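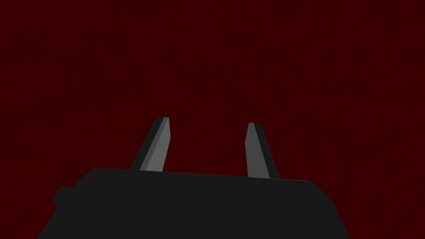 Wrist camera view in the sim, jaws open, nothing between them yet. Dark red worktop today!

Right, gripper thread. I've been swapping virtual grippers on and off the same arm all week and I'm having far too much fun to keep it to myself. 1/12

The question I started with: does the plain two-finger parallel jaw do everything I want for small parts, or should I be saving up for the three-finger one everyone at Barnside keeps going on about? 2/12

Contenders are the Arkum parallel jaw (tapered fingers), the Amato three-finger, and a soft-finger design I drew myself, which I've called Dritcombe after the village where I sketched it on a train table. 3/12

Every gripper gets the same arm, the same controller and the same 500 pick attempts. Pegs, washers, a bottle cap and a horrible thin bracket that I modelled from a shelf in my kitchen. 4/12

Scores so far, counting dropped or missed parts only. Arkum: 55 misses. Amato: 161. Dritcombe: 231, and I'm still very fond of it. 5/12

Nearly all of the Amato's trouble is with the washers. Three fingers closing on something that flat just shove it along the table. On the bottle cap it's lovely though — it centres the thing every single time and I could watch it for hours. 6/12

My soft fingers go wobbly under load. I think I've set the joint stiffness far too low, so please don't take 231 as a verdict on soft grippers in general. It's a verdict on me, at midnight, typing numbers into a config file. 7/12

Now the camera, because that's been the surprise. I had it fixed overhead to begin with and moved it to the wrist halfway through. You lose the wide view and a big dark lump of gripper body fills the bottom of the picture, but you get both fingertips and the gap between them, and that's the bit I care about. 8/12

The wrist view also showed me that my camera mount is slightly rotated. Look at the top edge of the gripper body, it's a touch higher on the left. I'd been staring at numbers for two evenings trying to find that offset! Haven't corrected it yet, I want a full set of runs with it wrong first so I can compare. 9/12

Surface colour matters more than I'd guessed too. Grey fingers on my old grey table were a pain for the edge detector. On the dark red they stand out nicely. The streaky texture is there on purpose, a perfectly flat colour made my tracker drift. 10/12

Still to try: longer fingers on the Arkum, rubber pads (higher friction on the inner faces, basically), and a slower close on the Amato to see whether the washers behave. If anyone has friction values they trust for rubber on steel, I'd love to see them. 11/12

Real hardware is December at the earliest, so it's all simulated until then. I'll post the stiffness fix when I've got it, and the bracket results separately, as the bracket deserves its own thread. 12/12

Comments

pegandhole
Try closing force before closing speed on the three-finger. Mine stopped pushing washers about when I dropped the force by half.

Liliana Fiore
Ran into the same rotated mount last year. Mine was degrees where the file wanted radians, worth a quick look.

saltmarsh_bots
More Dritcombe please, I'm rooting for it

tinbothy
Are you resetting the part position between attempts or letting it stay where it ends up? Makes a big difference to the miss count in my runs.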